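**Monday, after lunch — equipment planning for March**

Spent most of the morning with the quotes spread across the bench and a pot of coffee, and I think we're finally close to something I'd be happy to send upstairs. Flurow will sell us finger pads at $464 for a box of 30, and I'd really like to order 2 boxes while we're at it, as we always seem to run short right when a folding week is going well. Brilumance came back with $1,125 for the spare camera unit, cable included. That's more than I'd hoped, bless them, but their last one has been good to us and I'd hate to start over with a new mount.

Drila still owes us a number on the linkage bolts. I'll nudge them again tomorrow — kindly, they're a small shop.

The other thing I keep turning over is clothes. Sweaters and fuzzy knits are what I'd plan the pad order around, so let's please keep the soft blue pads on the list and not let anyone talk us into the hard ones to save a few dollars. Flores has the cheaper pads, and I'd gladly try a small pack on shirts, but that's a separate line in the budget.

Still to do: add shipping, ask whether the cables can be bought on their own, find last year's sheet (it's in the shared folder somewhere, I promise). 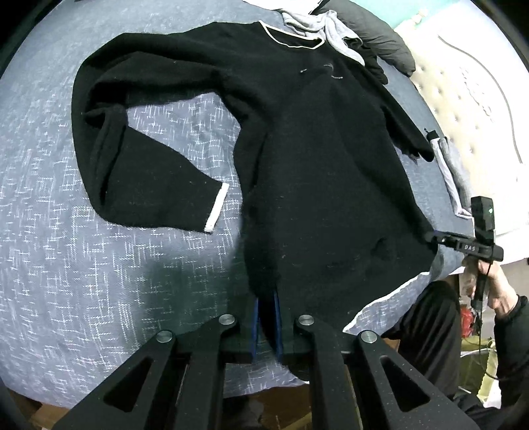 *Black knit sweater on the bed, blue pads closed on the hem.*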